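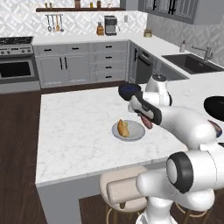
A kitchen with a marble island and a croissant on a plate.

What Does It Mean to Rent a Home?

Some families own the home they live in. Other families rent. If your family rents, it means someone else owns the building and your family pays to live there. Both are normal ways to have a home. In the town of Morkbridge, 40 out of every 100 homes are rented.

Who is who?

The person or company that owns the home is called the landlord. The people who pay to live in it are called tenants. A landlord can own one small house or a whole building full of apartments. The Zevton Building on Geraghty Street has 32 apartments, and one company owns all of them. Every family in the building is a tenant of that company.

What is a lease?

Before a family moves in, the adults and the landlord sign a lease. A lease is a written agreement. It says how much the rent is, what day it has to be paid, and how long the family can stay. Many leases last one year. A lease that starts in July ends the next July, unless both sides agree to keep going.

A lease also has rules. It might say whether you can have a dog or a cat. It might say that you have to ask before you paint your bedroom. Kids do not sign the lease, but they live by the same rules as everyone else in the home.

What is rent?

Rent is the money tenants pay to live in the home. Most people pay it once a month. Say a two-bedroom apartment in Morkbridge costs $1,389 a month. The family pays that amount in August, the same amount in September, and so on until the lease is over. The landlord uses part of the rent to pay for things like property taxes, insurance, and repairs.

Heat, water, and electricity are called utilities. Sometimes they are included in the rent. Sometimes the family pays for them separately, and then the bill can change from month to month. It is usually higher when the weather is very cold or very hot.

What is a security deposit?

A security deposit is extra money the family gives the landlord at the beginning. The landlord holds on to it. If the home is in good shape when the family moves out, they get the money back. If something is badly damaged - a broken door, for example - the landlord can keep some of it to pay for fixing it. Small marks from everyday living are called normal wear, and tenants do not have to pay for those.

Who fixes things?

If the heater stops working or the roof leaks, the landlord has to get it repaired. The tenant's job is to tell the landlord soon. Tenants take care of the everyday things, like cleaning and taking out the trash. If you notice a drip under the sink, tell an adult at home so they can report it.

Words to know

Landlord - the owner of a home that is rented out
Tenant - a person who rents a home
Lease - the written agreement between them
Rent - the money paid to live in the home
Utilities - heat, water, and electricity
Security deposit - money held by the landlord until the tenant moves out

Page updated 10/23/24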